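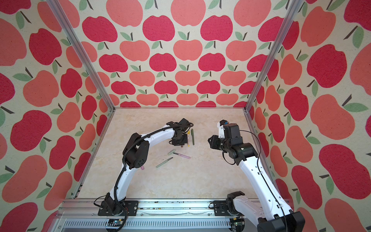 10/5/22

I have been back on the viola for eight months now. I played all through school and two years of college, then put it in a closet and left it there for most of my adult life. Last winter I took it out, had it looked at, and joined the Trimcombe Community Orchestra. We rehearse in the old Penine Hall on Main Street, and the next concert is in November.

The repair came first. I took the viola to Zepeda Strings and expected bad news. The bridge had warped and one of the seams had opened along the lower bout. The fingerboard was fine. They glued the seam, cut a new bridge, put on new strings and rehaired the bow, and the total came to $492. I had set aside more than that, so I bought a shoulder rest as well. My old one had rubber feet that had gone hard and left marks on the varnish.

The new strings took two weeks to settle. I spent the first few evenings tuning more than playing. My C string still sounds a little dull compared to the others, and I may try a different brand next time. I don't want to spend more money on it this year.

Joining the orchestra was easier than I thought. There was no audition for violas. I filled out a form and was told where to sit, and I have been on the third stand ever since. My stand partner likes to turn the pages, and I am happy to let that go on.
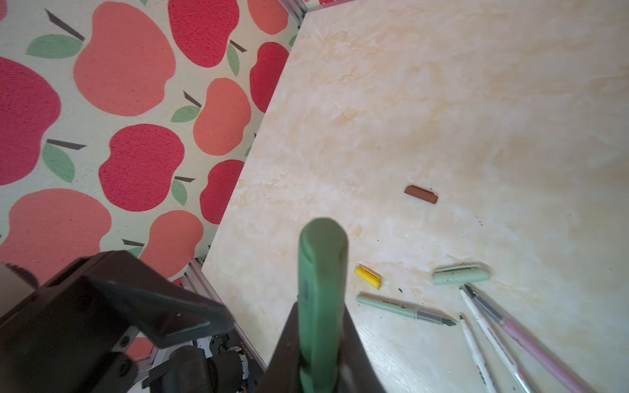 The hard part has been reading. My left hand remembered most of what it used to do, but my eyes did not keep up. Viola parts are mostly in alto clef, and I had no trouble with that until the part jumped into treble for a high passage. I would play four or five notes in the wrong clef before I noticed. I fixed this by sight-reading one page every morning before work, at a slow speed, without stopping to correct anything. It's boring but my reading is better than it was in the spring.

Counting rests is the other thing. In the overture we have 32 bars of rest before the second theme, and at the first rehearsal I came in two bars early, alone, and loudly. I now write the cues from the oboe part over the last few bars. I do it in soft pencil, as the parts are rented and have to go back clean. Somebody before me used blue ink on page three, and we are stuck with those bowings whether we use them or not.

For anyone else coming back to an instrument, my practice schedule is below. It isn't anything special. I have a full-time job and can't do more than this.

Mornings: one page of sight-reading, before coffee.
Evenings: scales in two keys, then one hard passage from the concert music with a metronome.
Weekends: one longer session where I play through a whole part, start to finish. 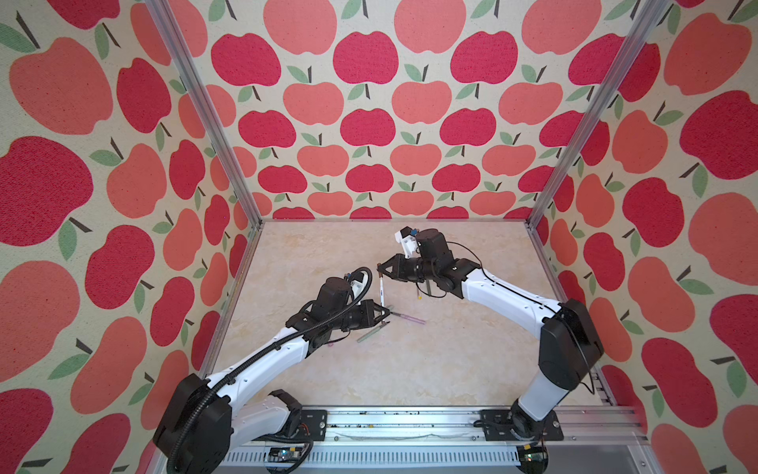
Apple print on the walls and a marbled surface underneath.

I have missed plenty of evenings. When I miss one I don't try to make it up the next day. I tried that in the spring and my neck was sore for a week.

In June I also started playing with a string quartet. We call ourselves the Heline Quartet, after the street where our first violinist lives. We meet every other week in a living room and mostly play Haydn. We've had one paid job so far, a wedding in a backyard outside Trimcombe, and we split the fee four ways. We played 26 short pieces, some of them twice because the guests were slow to sit down. I used every clothespin I own to hold the music on the stand. One page still got away during the processional and I played the ending from memory, or close to it.

Playing in a quartet is a lot more exposed than sitting on the third stand. If I drop out in the orchestra, there are other violas. In the quartet the middle of the chord goes missing and the cellist looks over at me. I think I have improved more from that than from anything else on my list.
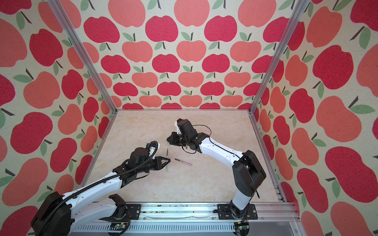

For the November concert we have the overture, a set of dances, and a symphony that I played in college. I found my old fingerings penciled in a practice copy and changed nearly all of them. I used to avoid fourth position and go up and down the strings in first and third. I don't know why, as it makes the slow movement much harder than it needs to be.

The slow movement is still my weak spot. There is a long tune for the violas and cellos together, and our section is not in tune with itself yet. We have a sectional coming up where we will play it with no vibrato and listen. I have been practicing it against a drone on my phone, which helps with the open strings and shows me that my F sharp is too low every single time.

I'll post the concert time here once the hall confirms it. Tickets are sold at the door, and parking is behind the building.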